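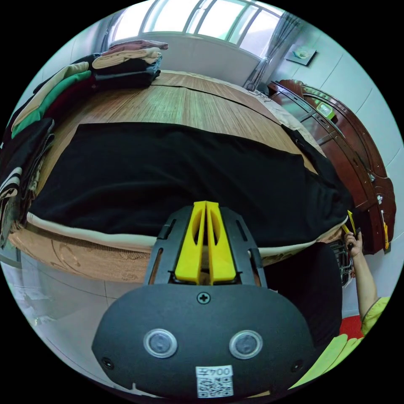
Striped woven mat with the black cloth laid over it.

November 2019
Postwood workshop, natural dye notebook

Iron black on cotton, second go. Sigita Tamošiūnaitė wanted the February recipe repeated with the Mekine tannin extract in place of the oak galls, so I kept everything else as it was. 700 g dry weight of cotton, scoured in washing soda, rinsed till the water ran clear.

Tannin bath overnight. Lid on, stirred before I went home and again first thing. The extract goes in easier if it's made into a paste with hot water; last time we tipped it in dry and were picking lumps out of the pot all morning.

Iron bath next, in the grey bucket only. Please don't use the grey bucket for anything else. It had been put back with the alum gear and the last yellow skein came out khaki. I've written IRON on the handle in paint marker.

Colour after the first dip was a flat slate grey. Second dip took it darker but still on the blue side. Mikkel Mikkelsen reckons the gall version was warmer and I agree, going by the old swatch pinned inside the cupboard door. Could be the extract, could be our water. The Blackwood tank was low when I filled up, so there may be more muck in it than usual. Will try a small piece in rainwater from the house side.

Rub test on white calico: light grey mark when dry, darker when damp. Not good enough for cushions. Another rinse with a bit of chalk might help, and I'd like to know whether the fibre is going harsh. The gall batch started to feel papery after a few months.

Swatch is in the Verkis folder under 2459. Tannin is nearly out, Sigita is ordering. Gloves are down to the last box too.

To do: lightfastness strip in the north window, half covered with foil. Ask Mikkel where the good scale went, the kitchen one drifts.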